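Zitside

Zitside is a five-piece guitar-pop band formed by students who met in a shared rehearsal building. The group consists of Bethel Lencho (vocals, rhythm guitar), Hauke Kettler (lead guitar), Hiwot Zeleke (bass, vocals), Tiruwork Fikre (keyboards, vocals) and Adesuwa Babalola (drums). It has released four studio albums, two EPs and one live recording, most of them on the independent label Plirico. The lineup has not changed since the first EP.

The band is known for dividing its lead vocals among three singers and for short songs, few of which pass the four-minute mark. Its third album, Gebreyes, is its best-selling release.

History

Formation and early recordings

Lencho and Zeleke had played together in a school covers band before answering a notice put up by Kettler, who was looking for a rhythm section. Zeleke had until then played guitar and switched to bass for the first rehearsal, using an instrument borrowed from the building's owner. Babalola joined within the month. The four played their first shows under the name The Annex and changed it when they learned that another act in the same city was using it. The name Zitside came from a misspelled sign on the door of the rehearsal room, which was meant to read "exit side."

Fikre was hired to add organ to two songs on the first EP, Stair Music, and ended up on all five. She became a full member before the record came out. Stair Music was pressed in an edition of 225 copies, sold at shows and through one record store. It was recorded over a weekend, with the vocals finished on Sunday evening. The song "Coat Check" was picked up by several college radio stations and led to an offer from Plirico, then a label with two other acts on its roster.

Mivard and Second Cousins

The first album, Mivard, was recorded in a converted dairy with the band sleeping in the control room. It was named after the brand of electric piano that Fikre plays on most of the tracks, a model that had gone out of production before any of the members were born. Reviews were mostly favorable, though several writers found the record too long at sixteen songs. Lencho has agreed with them in interviews and has said that three of the songs were kept only to avoid an argument.

Second Cousins followed after a long tour and is a louder record. Kettler wrote more than half of it. The band cut the basic tracks live in one room with few overdubs, a method it kept on every later album. Two singles were taken from it, "Lesser Roads" and "Your Brother's Van." The second was used in a television commercial for a furniture chain, and the fee paid off what the band owed on its touring vehicle.

Gebreyes

Work on the third album was delayed when Babalola broke a wrist in a cycling accident. During her recovery the other four made demos with a drum machine, and a few of those parts stayed in the finished songs. Babalola has said that she objected at first and then learned to play along with them.

Gebreyes was named after the street where Zeleke's grandparents ran a dry cleaning shop, and several of its lyrics deal with the neighborhood. The opening song, "Pressed and Folded," is sung by Zeleke alone over Fikre's piano and was the last one written. "365," the first single, is a list song with a line for each month and a chorus sung by all five members. It became the band's only song to reach a national chart.

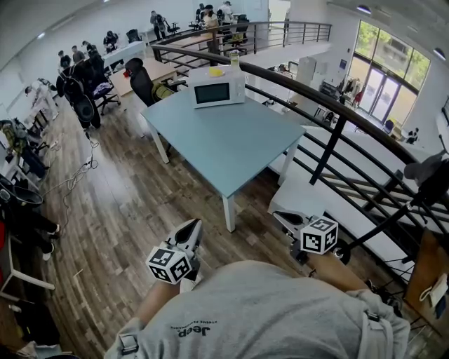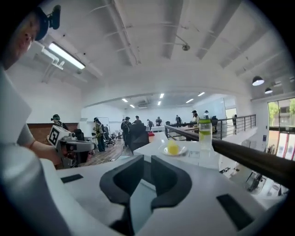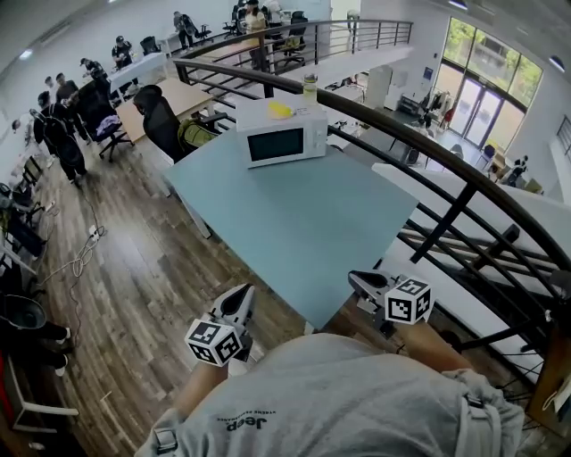
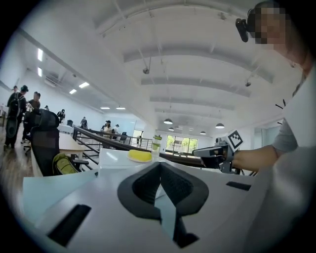
The tour for Gebreyes was the longest the band had done. It took in theaters for the first time, along with a number of summer festivals, and a small string section joined for the larger dates. The last show was recorded and released as Live, Upstairs. Kettler mixed it himself and left in the talk between songs, including a long exchange about a missing capo that takes up most of a track.

After the tour the members took a break of more than a year. Fikre wrote music for a stage play, and Kettler produced albums for two other Plirico acts. Lencho moved away from the city and worked part time in a print shop. The break was reported in some places as a breakup, which the label denied.

Soft Hours

The fourth album, Soft Hours, was written partly by mail, with home recordings passed from one member to the next. It has more keyboards and acoustic guitar than the earlier records and is the first on which all five members have a writing credit. Babalola's song "Parking Lot Choir" was her first as a lead writer, though it is sung by Lencho. The album was released in December, a month the label had advised against, and sold fewer copies than Gebreyes. Critics were divided. Some praised its slower pace, while others missed the guitars of Second Cousins.

A second EP, Leftover Hours, collected four songs from the same sessions and a new version of "Coat Check."

Musical style

Zitside's songs are usually built on two guitars playing separate parts, with the keyboard filling the middle. Kettler uses little distortion and often plays with a capo high on the neck. Fikre's electric piano is the most easily recognized element in the band's sound and appears on every release apart from Stair Music, where she plays only organ.

The three singers have distinct roles. Lencho takes most of the fast songs, Zeleke the ballads, and Fikre tends to sing harmony, with one or two lead vocals per album. Songs are generally sung by the person who wrote the words. The exceptions are the songs of Kettler and Babalola, neither of whom sings lead. Kettler's are normally given to Lencho.

Early reviews compared the group to guitar-pop bands of the late 1960s and to the independent bands of the 1980s. The members have named church music, Ethiopian popular song and German radio hits of Kettler's childhood as influences.

Live performances

The band does not use a fixed set list. One member picks the opening song and the next is called from the stage, a habit that dates from the shows as The Annex. "Coat Check" is nearly always played, most often as an encore. On the Soft Hours tour the group began each night with a short acoustic set around a single microphone, then moved to its regular equipment after three or four songs.

Zitside has rarely played covers since its first year. An exception was a benefit show for the rehearsal building, which was facing a steep rent increase. The band played for two hours and did not perform any of its own material.

Members

Bethel Lencho: lead vocals, rhythm guitar, harmonica
Hauke Kettler: lead guitar, lap steel
Hiwot Zeleke: bass, lead vocals
Tiruwork Fikre: electric piano, organ, vocals
Adesuwa Babalola: drums, percussion

Discography

Studio albums
Mivard
Second Cousins
Gebreyes
Soft Hours

EPs
Stair Music
Leftover Hours

Live albums
Live, Upstairs

Singles
"Coat Check"
"Lesser Roads"
"Your Brother's Van"
"365"
"Pressed and Folded"
"Parking Lot Choir"

The original pressing of Stair Music was never reissued in the same form. Its songs were added to a later edition of Mivard, in a different running order and with the organ on "Coat Check" mixed lower.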